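My neighbour Fergus Innes has a new computer the thickness of a place mat. When it slows down he will be invited to buy another, and he'll do it, having been brought up to be polite.

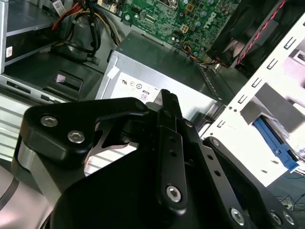 Repair used to be a dull household chore, like bleeding radiators, and I'd like it to be dull again. Annag Skinner taught it at Skasville on five wet evenings in September, mostly to people who had come for the heating. An old desktop suits beginners. The board says DELL on it in white, the fan wires are orange, yellow and blue, and the power supply is a big silver lump that even I can find. Fergus's machine is sealed with glue. He says it's very quiet.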